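Betreff: Re: [Haushalt-Liste] Spannbettlaken oder Tuch, und wie kriegt man es glatt?
Von: Dagmar Michalík
Datum: 26. Mai 2024
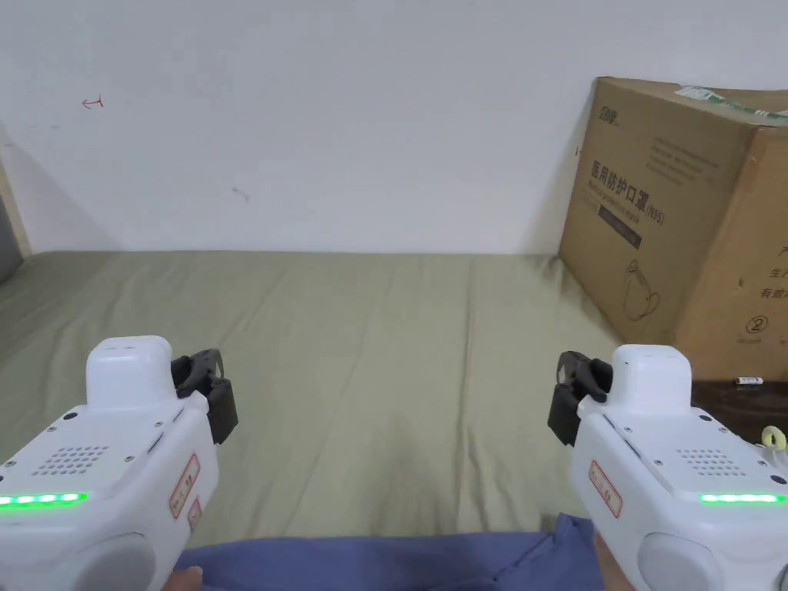 Mein Bett in Oliv, dahinter Wand und Karton. Stand der Dinge nach dem Beziehen.

Liebe Liste,

Choi hat gefragt, und weil ich in dieser Sache seit Jahren verliere, fühle ich mich zur Antwort berufen.

Choi schrieb:
> Ich habe mir jetzt zum dritten Mal ein Laken gekauft, das auf der
> Packung "faltenfrei" verspricht, und zum dritten Mal liegt es da wie
> eine Wanderkarte nach dem Regen. Bügelt ihr eure Laken? Oder nehmt
> ihr einfach eine Nummer kleiner und hofft? Und bitte keine
> Grundsatzdebatte über Jersey, die hatten wir im Winter.
> Zweite Frage, für Addale gleich mit: Wohin mit Bettwäsche, wenn im
> Schlafzimmer kein Schrank steht?

Zum ersten Punkt: Nein, ich bügle keine Laken. Ich habe es einmal getan, nach dem Umzug, in einem Anfall von Neuanfang. Das Ergebnis hielt bis zum Zubettgehen und hat mich einen Abend gekostet. Seitdem gilt bei mir "leicht wellig" als Endzustand. Wer das Bett von der Tür aus anschaut und dabei nicht zu lange stehen bleibt, sieht eine grüne Fläche und ist zufrieden.

Was bei mir etwas bringt: das Laken noch leicht klamm von der Leine nehmen, zu zweit an den Ecken ziehen, bis einer loslässt, und dann sofort falten. Allein geht es auch, man klemmt dann ein Ende in die Schranktür und redet sich gut zu. Aufs Bett kommt es bei mir über Kreuz, also erst oben links, dann unten rechts, dann die beiden anderen Ecken. Zum Schluss mit dem Unterarm von der Mitte nach außen streichen. Mit der flachen Hand schiebe ich die Falten nur zum Nachbarn.

Von der Idee mit der kleineren Nummer rate ich ab. Ich hatte so eines, ein Sonderangebot von Brellora, und es saß wirklich stramm. Gegen drei Uhr nachts sprang dann regelmäßig eine Ecke ab, und ich lag da wie in einem halb geöffneten Briefumschlag. Es dient heute beim Streichen als Abdeckung und macht das sehr ordentlich.

Zur Farbe, auch wenn keiner gefragt hat: Oliv verzeiht viel. Auf Weiß wirft jede Falte einen Schatten wie ein Mittelgebirge. Dafür sieht man auf Oliv jeden hellen Fussel, und ich besitze einen Schal, der davon lebt. Rindon hat hier im vergangenen Herbst für Dunkelblau geworben und ist seither still. Ich hätte gern gewusst, wie es ausgegangen ist.

Nun zur Bettwäsche ohne Schrank. Addale, du wirst enttäuscht sein, denn ich bin bei der Pappe gelandet. Der große braune Karton mit der chinesischen Beschriftung steht auf dem Bett an der Wand und sollte dort eine Woche bleiben, höchstens. Lesen kann ich den Aufdruck nicht. Vielleicht steht da, dass man keine Bettwäsche hineinlegen soll. Die Winterdecke und die beiden dicken Bezüge sind trotzdem drin, obenauf ein altes Handtuch gegen den Staub.

Eine Kommode habe ich mir durchaus angesehen. 185 Euro ohne Griffe, die kosten extra, und geliefert wird bis zur Bordsteinkante. Ich wohne im vierten Stock. Der Karton kam damals ganz umsonst herauf, und ich müsste ihn für die Kommode erst wieder hinuntertragen.

Drei Dinge würde ich beim Karton beachten: eine Handbreit Abstand zur Außenwand, nichts einpacken, was noch klamm ist (siehe oben, da widerspreche ich mir beinahe), und ab und zu hineinschauen. Lavendelsäckchen kann man dazulegen. Meine riechen nach Karton.

Falls jemand eine Truhe oder Bank hat, die ans Kopfende passt und nicht nach Landgasthof aussieht, bitte melden. Selbstabholung ist kein Problem, das Treppenhaus ist breit genug, nur eben lang.

Und Choi: Schreib doch mal, bei wie viel Grad du wäschst und ob du den Trockner bis zum Ende laufen lässt. Ich habe da einen Verdacht.

Viele Grüße
Dagmar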